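April
By the Reletlow Records Office

The Tanguy planner filed its reports at the close of each trial. Report 16 concerned the Prernov gear task and was addressed, as required, to the Pusetti board.
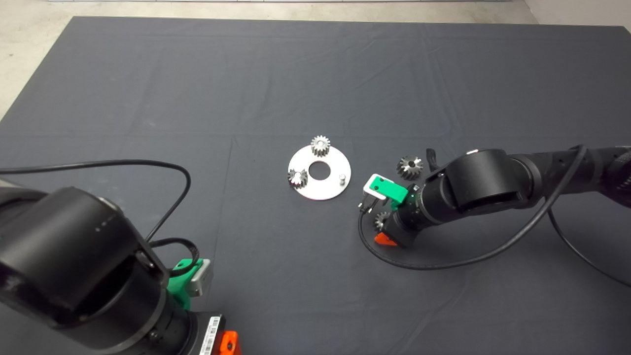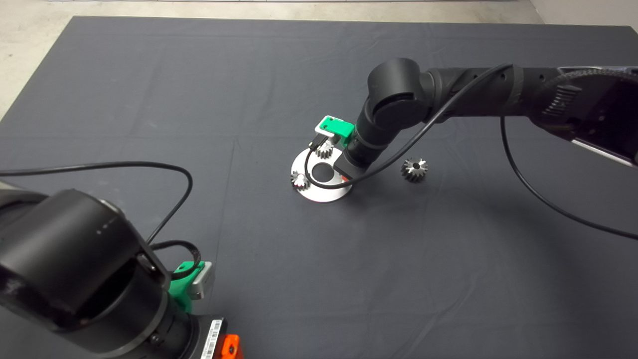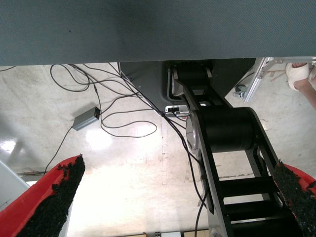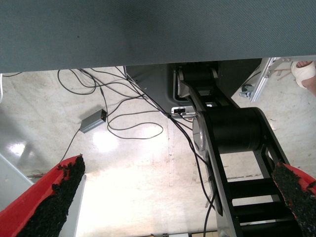 Prernov gear task, head and wrist views.

"The grasp plan was revised 2 times," it read. "Over 200 paths were considered. The planner requests 10 more seconds - it wishes to consider the path it did not choose."

The board granted the request and asked that the log be kept open.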